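From: Sohail Tanoli
To: home-cooking-talk
Date: Mon 17 June
Subject: Re: [cooking-talk] Knife sharpening service, worth it?

On the list, Maddocks wrote:
> We've used the Woltimen mail-in service since April and I'm sold.
> You send the knives in their box, they come back in 5 days, and
> they say the edge holds for 2000 cuts. The Guloden plan is cheaper
> but you only get one knife a month. Has anyone done the math on
> either of these against just buying a stone?

I've read the Woltimen page twice now and I still can't find out what a "cut" is. Is one chop through a carrot a cut? Is a whole carrot a cut? If it's one stroke of the blade, I get through 2000 of them in a couple of weekends of soup, and then the number doesn't sound so good. If it's something else, they should say so. I wrote and asked. What I got back was a coupon.

I'm not saying your knives came back dull. I'm sure they were sharp. Anything is sharp the day it comes off a belt. What I'd want to know is how much steel they took to get there, and the page is silent on that too. A cheap knife won't care. A good one has only so much metal behind the edge, and every trip through the mail takes a bit more of it.

As for the math, my stone is a plain two-sided one from Turkska and it cost me less than one year of either plan. I was bad at it for the first month. I put a scratch down the side of a paring knife that is still there. After that it was fine, and I now do all of ours on a Sunday with the radio on.

Before you renew, try your knife on an onion at home. Paper tests are for videos. Paper is dry and thin and has no skin, and I've had knives go through a phone bill and then slide right off a tomato.
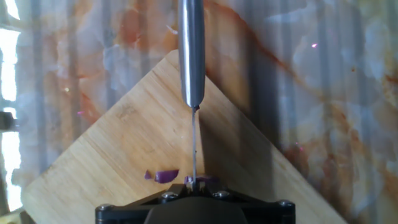
WHAT I'D CHECK FIRST

Your board. Glass and stone boards will ruin an edge faster than any service can fix it. I don't fully trust bamboo either — it's harder than people think — but it's a long way better than glass.

Your dishwasher. If the knives go in there, stop, and see how long the edge lasts after that.

Whether you hone. A few light passes on a steel before dinner puts off sharpening for a good while. Neither company mentions this much, and I can guess why.

If you do all that and still want to mail them off, go ahead, but send one knife and keep the rest. And if anybody gets a straight answer about the cuts, please post it.

Sohail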